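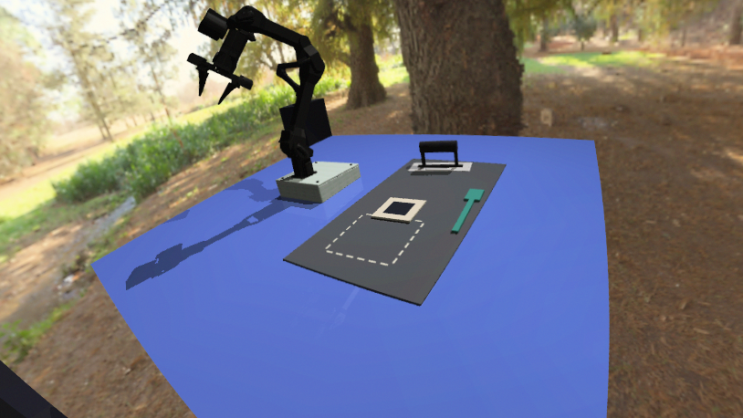 **Nikzad:** Con 276 GB en el volumen, el problema no es el compresor. Si `zstd` a nivel 12 tarda toda la noche, mira primero cuántos ficheros pequeños hay. El coste está en los `stat`, no en la CPU.

**Drodside:** Lo he medido. Son alrededor de 1.000 ficheros por directorio, casi todos PNG. De nivel 12 a nivel 3 el archivo crece muy poco y la copia sigue igual de lenta.

**Peltinard:** Lógico, un PNG ya va comprimido con deflate. Yo empaquetaría con `tar` sin compresión y dejaría la deduplicación al repositorio.

**Nikzad:** No estoy de acuerdo con lo del `tar`. Si cambia un fichero al principio, con bloques de tamaño fijo se desplaza todo lo que viene detrás y no deduplicas nada.

**Peltinard:** Con bloques de tamaño variable eso no pasa. Borg y restic los usan por defecto.

**Drodside:** Uso restic.

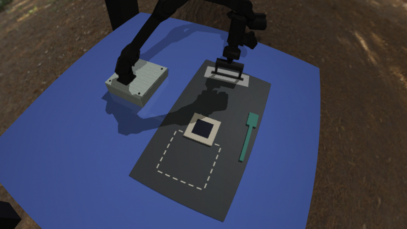

*Adjunto 1: mesa azul con dos brazos negros (render, PNG)*

**Fadime Dağdelen:** Recomprimir obliga a subirlo todo otra vez. Yo no tocaría los originales — cambia el hash y pierdes la referencia con las copias de enero.

**Nikzad:** De acuerdo en eso. En lo del `tar`, sigo sin verlo: restaurar un solo fichero te obliga a leer el paquete.

**Drodside:** Me quedo sin `tar`, entonces. Lanzo `restic backup` directo sobre el directorio y pego aquí los tiempos.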